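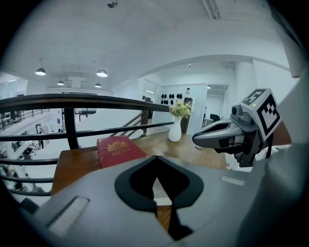
Reading Room Assistant (part-time, fixed term)

The Barmont Library invites applications for the position of Reading Room Assistant. The post is for 17 hours per week and begins in January.

The Assistant will register readers, retrieve and reshelve items from the Saha Collection, and answer written inquiries. The collection holds almost 1,000 bound volumes, of which 200 remain to be cataloged.

Applicants must have a high school diploma and be able to lift boxes. Prior library work is desirable. Evening duty is required twice a month.

Send a letter and the names of two references to Halima Nwosu, Head of Reader Services, by 12/8/24. Incomplete applications will not be considered.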